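Teaching a Hobby Arm to Pick Up Puzzle Pieces, Part 2: The Practice Table

If you followed part 1 you should have an arm that moves, a power supply that doesn't smell like anything, and a USB cable long enough to let you sit down. Good! Now we're going to give the thing something to do.

I build in the shared workshop on Odarby Street, in the back corner by the sink, and my arm is a six-joint Flikel kit with the stock two-finger gripper. Yours can be something else. None of the steps below care much what brand you have, as long as you can drive it by hand from a second arm or a game controller and record the joint positions while you do it. I use a little program called Drulla for the recording, which Debashish Weerasinghe wrote for his own arm and was kind enough to share with the rest of us (thanks again, and sorry about the bug reports).

What you need

A table that doesn't wobble
A cutting mat with a printed grid, as big as you can get
Masking tape
Double-sided tape, the thin kind
One wooden puzzle board with chunky pieces
A handful of other small stuff: blocks, letters, a bath toy
One fixed camera on a clamp or a pole

Step 1. Lay the mat and don't move it again

I started out on bare tabletop and it was miserable. Everything slid! The mat gives you some grip, and the grid means you can write down where you put a thing and put it back there tomorrow. Get it flat, get it square to the base of the arm, and tape down the corners. Then take a pencil and mark where the base of the arm sits too. Mine got bumped overnight in February and I spent an entire evening blaming my code.

A light, plain background helps as well. I've got the table pushed against a white wall, which means the camera isn't looking at Wayne Catterall's bike frames or whoever happens to be walking to the sink.

Step 2. Pick your puzzle

You want thick pieces, the kind made for toddlers. My first try was a thin jigsaw and the gripper could only pinch the edges, so every piece went spinning off onto the floor. The second one is an ocean-themed board with numbers from one to ten and a row of shapes along the bottom, and it's been great. Numbers and shapes in one board gives you easy jobs and hard jobs without changing anything on the table.

Easy: circle, square. Medium: triangle, plus sign. Hard: pretty much all the numerals, and the 3 can drive you up the wall (lots of curves, and the fingers want to close right where there's nothing to close on).

Put a few strips of double-sided tape under the board. If you skip this, the arm will push a piece against the rim of its cutout and shove the whole board across the mat, and you'll have to start that run over.

Step 3. Scatter the pieces, but not too nicely

My first batch of recordings was useless and this is why: I lined everything up in a tidy row in front of the board, every single time. The arm learned to reach for the same spots whether there was a piece there or not. Khoa Bạch watched it grab air for a while and asked if it was waving at him. 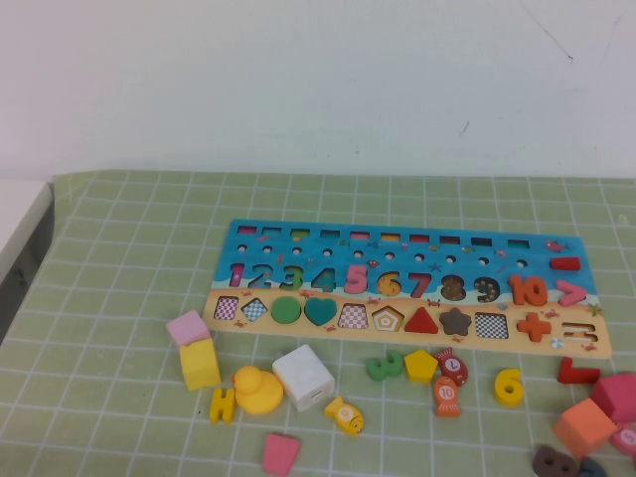

So mess it up. Leave some pieces in the board and take others out, and swap which ones between runs. Turn things at odd angles. Stand one up on its edge if it'll stay. Stack a couple of cubes. Throw in objects that don't belong to the puzzle at all, so the arm has to deal with clutter; I use cubes, wooden fish and a rubber duck, and the duck is the only one I'd call essential (it's squishy, so it's a nice test of how hard you're gripping).

Keep a gap between loose pieces that's a little wider than your open gripper, at least for the first session. You can crowd them later once you've got the hang of driving it. And watch the near edge of the mat. It's tempting to spread stuff all the way out, but if part of a piece is outside what your camera sees, you're asking the arm to guess.

Step 4. Record a run

Start Drulla, home the arm, hit record. Then:

Move over the piece and stop for a beat.
Come straight down.
Close the gripper slowly.
Lift it well clear of the board.
Carry it over the cutout, stop again, lower it, open.
Go home. Stop recording.

Those little pauses feel silly but they made a huge difference for me. If you go swooping in from the side like I did, the arm picks up your swooping, only worse.

Each run goes in its own folder with the piece name and a number. Uyên Phan keeps hers in a spreadsheet with a column for "did I sneeze" and I've started doing something similar. If a run goes badly, delete it right then. You will not remember later.

Step 5. How many?

I did 27 runs the first night and trained on those just to see. It managed the circle now and then and nothing else. At 86 it was going after the right piece most of the time and missing the cutout. Things got fun once I hit 500, and I stopped at 600 since my wrist had had enough. Spread it over a couple of weeks, put on some music, bribe a friend.

If it keeps missing

Short by the same amount every time? Check the base against your pencil marks before you touch any settings.

Drops the piece halfway? Stick a bit of thin foam on the fingertips. I cut mine from a packing sheet.

Finds the cutout but can't seat the piece? Record some runs where you start with the piece already in the gripper, just above the board, and only do the last bit. Châu Cù gave me that tip and it fixed my heart and my star in one evening. The 3 still only goes in when it feels like it.

Part 3 is the training settings, and I'll put my config file up with it once I've cleaned out the swearing in the comments.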